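Band stores notebook, Derkanley squadron
January, started at 7:40 pm

Drums tonight. The cadets had their drill night in the main hall, so I got the back bench to myself and made a real start on the Stüber side drums. We have three of them and they've all been sounding like cardboard boxes ever since the Bultholm parade. The rain that day got into everything.

Drum 1 is the worst (the one with 1,589 stamped on the shell next to the badge — please use that in the log, the sticker numbers keep falling off). Bottom head is fine. Top head had gone slack on one side, and when I tried to bring it up, two of the tension rods wouldn't move at all. I put a drop of Hisis oil on each and went off to have a coffee. Came back, tried again, one turned nicely and the other one squeaked at me and stayed put. More oil, more coffee. It did finally go, but the thread is pretty chewed up and I'd like to swap the rod before anybody takes that drum outside again. If you're tuning it in the meantime, go a quarter turn at a time on that one and don't lean on the key!

Lutz Ostermann stopped by while I was doing this and reminded me that we had the same trouble on the same drum before the last inspection. I went back through the notebook and he's right, it's there in my own handwriting, "rod stiff, look at later." Well, it's later.

Drum 2: bearing edge had a rough patch that you could feel with a fingertip. Took it down very lightly with 600 paper wrapped over a flat block, wiped off the dust, a little wax on top. I was nervous about taking off too much, so I stopped early and put the head back on to listen. Much better! Still a bit of a ring on the low side but I think most of that is the snares and I'll chase it next time.

Drum 3: nothing wrong with it except the strainer lever, which flops. Tightened the screw. It flops less. I've written FLOPS on a piece of tape inside the case so whoever gets it knows to check before stepping off. Last time the snares dropped out halfway through the march past and the poor kid had to play a tom-tom all the way to the gate.

Tuning notes, so we stop arguing: bottom head first, a bit higher than you think, then the top. Opposite rods, always. Tap an inch in from the hoop by each rod and get them all to match before going up again. I did drum 2 this way and it took me most of the hour, but I can tell you it held for the whole time I was packing up, and the old way never did.

Sticks: threw out the splintered ones. There's a mixed bundle left in the drawer, some of them different weights, so pair them up by rolling them on the bench before you hand them out. We need to order more and I keep forgetting.

Slings are still with whoever took them home to clean. If that's you, bring them back on band night please, even if they're not done. I'd take a grubby sling over a drum on the floor.

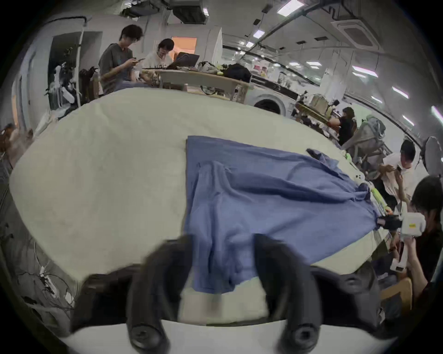
One more thing on the rod for drum 1. I measured the old one against a spare from the parts tin and the spare is too short, so don't bother trying it. I'll take the old one along with me when I go to the music shop and match it there. Drum key is back on its hook. Packed up at 9:30.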